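Thursday, August

In at Cundthorpe by 6:40. Belt had been left running at creep overnight, so I stopped it, isolated it and put the hand wheel on to bring the lacing round to the top. Counter read 1698 when I locked off. It read 1201 at the last inspection, and I have copied both into the back of this book in case the sheet goes missing again.

The surface is worse than I wrote last time. The green is still glossy where nothing rubs, but the white scuffs have run together in the middle and toward the right side. Fingernail test: most of them don't catch. They are marks on the top cover and have not gone into it. Three do catch, all in the same lane, and I put a dot of wax pencil at the start of each. If the dots are still near the same lengths in a fortnight I will leave the belt alone until winter.

Washed a section with warm water and dish soap, then again with the Okell cleaner at the dilution on the label. No difference between the two that I could see. The Okell dries faster and smells like a swimming pool. I will finish the bottle and go back to dish soap.

Tracking was off to the left by a few millimeters at the tail. Quarter turn on the left take-up, ten minutes running, another eighth, ten minutes running. It settled. I did not touch the right side, and I want that on paper, as last time both were adjusted and it took most of a morning to get back to where we started.

Tension by the usual method, which is pressing down with a thumb halfway between the rollers and having an opinion. Same opinion as before. The gauge is still on loan to Kashindye and has been since spring. Sent another message.

After coffee I went on with the cups for Redance. The pale blue plastic ones came in a carton of 34, stacked, and the stack had locked together so well that I had to run warm water over the outside to get them apart. They are light. The base is narrower than the mouth, so upright they sit on a small footprint and go over at very little. Once over, they don't roll straight. The taper makes them swing round in an arc until something stops them. On a level table the arc is tidy and repeatable. On the belt it depends on how clean the belt is.

Procedure, so I can repeat it: belt stopped, cup laid on its side by hand, mouth to the left, let go, wait for it to be still. Then start at the lowest setting, count to five, stop. Note which way the mouth faces. I did this until lunch. On the washed section the cup tended to stay put and ride along with the belt. On the unwashed section it rocked and crept. I had expected the opposite. Possibly soap film. Will rinse with plain water next time before drawing anything from it.

Second problem is seeing the things. Translucent pale blue on deep green is easy from directly over it and poor from the side, where the reflections off the belt get mixed up with the edge of the cup. The rim is the best part to look for. I moved the work lamp twice and made it worse twice, then put it back on its original tape marks. A matte belt would help. Okell lists one under part 791, at a price I have written down and closed the book on.

Lunch at the desk, cheese and an apple. Rained hard for half an hour and the gutter over the loading door leaked in its usual spot. Moved the bucket.

Afternoon was mostly dull. Greased the tail bearings, two strokes each. Tightened one guard screw and replaced another with a slightly longer one, since the right length was not in the drawer. Swept. Filled in the sheet, then filled it in again on the new form, which asks the same things in a different order.

Ran a few more cups at the end of the day with the lamp back in place and the mouth turned to the left, as above. Wrote the positions in pencil on the grid sheet.
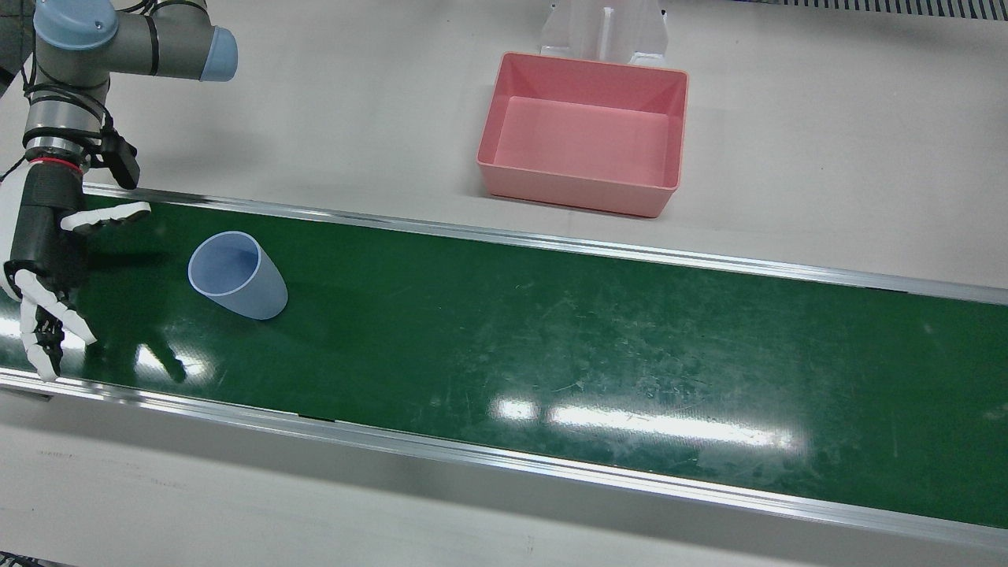 Still to do: plain water rinse, chase the gauge, order guard screws in the correct length, and find a lid or a bag for the cups so they stop collecting dust on the shelf. Counter at lock-up not taken. I remembered it in the car and did not go back.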